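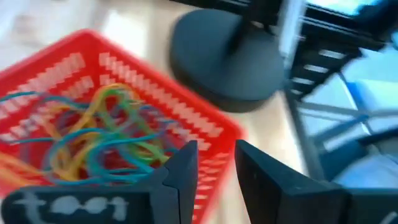 Rubber band

A rubber band (also elastic band or lacker band) is a closed loop of rubber used to hold objects together. It is usually sold in mixed lots by weight, and kept loose in a drawer, tin or open basket.

Manufacture

Natural rubber is mixed with sulphur, pigment and fillers, then extruded as a long tube. The tube is drawn over a mandrel, cured with heat and sliced crosswise into loops. The width of the slice sets the width of the band. Pigment is added before extrusion, so the colour runs through the full thickness.

Sizes

Bands are described by flat length, width and wall thickness. The Dosura stationery list gives 33 sizes, the narrowest intended for rolled paper. Mollel packs coloured bands in bags of 200 – one width, several colours.

Storage

Rubber hardens and cracks when exposed to sunlight, ozone or heat. Bands should be kept unstretched, below 20 °C where possible, and away from copper. Perforated plastic baskets make sorting easy but give little protection from light; a lidded box is preferred for long storage. Perished bands cannot be restored.

See also

Elastomer
Hair tie
Vulcanisation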